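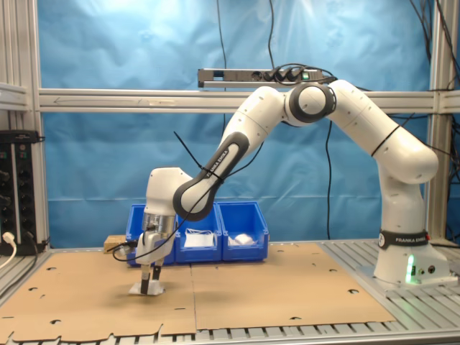 Fig. 1. Franka Emika arm with its gripper pointing down at the table.

Leaf characters of oaks on the Zerberg slope
Student project report

Introduction

Two oaks grow on the Zerberg, pedunculate oak (Quercus robur) and sessile oak (Quercus petraea). Pedunculate oak is the tree of the wetter ground along the Murneck stream. Sessile oak takes over on the thin soils near the ridge. The two species cross where they meet, and the hybrid goes under the name Quercus x rosacea. In the field the hybrids are hard to name, and most local plant lists put every oak under one species or the other.

I wanted to know whether leaf characters alone would separate the trees on the slope into groups, and whether trees with mixed characters were found mainly in the middle of the slope.

Study area

The transect starts at the stream bank and ends 300 meters higher, just under the ridge path. The lower part is old pasture that was let go, with hazel and a lot of bramble. The middle part was once cut for firewood and many of the oaks there have more than one stem. Where stems clearly came from the same stump I treated them as one tree. The upper part is rocky and the trees are short.

Methods

I sampled 147 trees. From each tree I took 3 leaves from the outer part of the crown, on the south side where this was possible, using a pole cutter. Leaves from late-summer shoots were left out. They are often odd in shape and would have confused the measurements.

The leaves were pressed in newspaper between boards and measured after drying. For each leaf I recorded the length of the leaf stalk, the length of the blade, the shape of the blade base, and the hairs on the underside. Stalk length was divided by total leaf length to give a ratio, so that large and small leaves could be compared. Base shape was scored by eye, from strong ear-shaped lobes (typical of pedunculate oak) to a plain wedge (typical of sessile oak). Hairs were checked with a hand lens along the midrib and between the side veins. Sessile oak has small star-shaped hairs there, while pedunculate oak leaves are more or less bare.

Acorns were noted when present. Many trees had none, so acorn stalks were not used in the grouping.

Scoring the blade base was the weakest step. I scored the first batch twice, and a number of leaves moved by one class between rounds, nearly always in the middle classes. After that I kept a set of reference leaves taped to a card next to the lens.

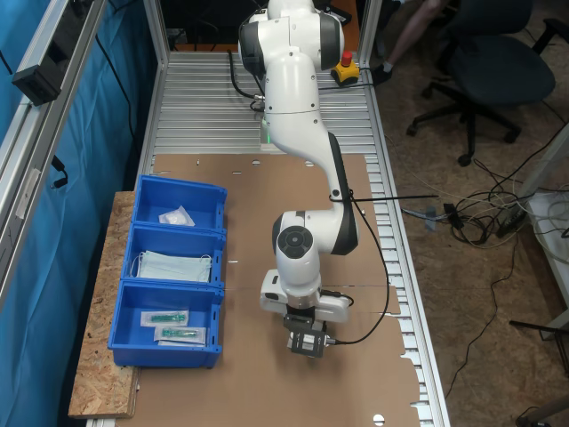

Recep Ateş read the draft of this section and thought that scoring by eye should be dropped altogether. In his view the stalk ratio and the hairs carry all the useful information, and the base shape only repeats the stalk ratio with more error. Erdal Akgül wrote back in the margin that the lobes are the first thing anyone looks at in the woods and that a report on field characters has to include them. I kept the base shape in, but I ran the grouping with it and without it.

Results

The trees near the stream formed a clear group with short stalks, lobed bases and no star-shaped hairs. The trees near the ridge formed a second group with long stalks, wedge bases and hairs present. Leaving out the base shape changed the placing of very few trees, which supports the point made by Ateş.

Trees with mixed characters turned up in every part of the slope. They were most common in the old firewood stand. The usual mix was a short stalk together with star-shaped hairs. The opposite mix, a long stalk on a bare leaf, was rare.

A small patch near the Ağca spring did not fit the pattern. The ground there is wet although it lies well up the slope, and the trees had short stalks and lobed bases like those by the stream. Soil moisture may matter more than height.

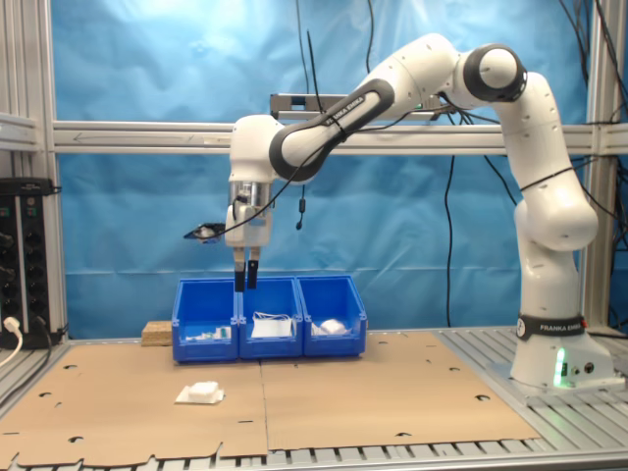
I did not measure soil moisture, so this remains a guess. A simple probe reading at each tree would have been enough to test it, and would have added little to the time spent in the field.

Discussion

Mixed leaf characters do not prove that a tree is a hybrid. Both species vary a good deal, and shade leaves differ from sun leaves on the same tree. Taking all samples from the outer crown reduces this problem but does not remove it. Past crossing can also leave traces in trees that look like one pure species. Only genetic markers would settle individual cases.

The hairs were the most reliable character in my hands. They either showed under the lens or they did not, and repeat checks gave the same answer. Leaves should be collected before February storms bring down the last brown ones, which are too worn for the hairs to be seen.

Anyone repeating the work should mark the trees. I used chalk, and by the end of the season it had washed off most of the trunks in the lower part.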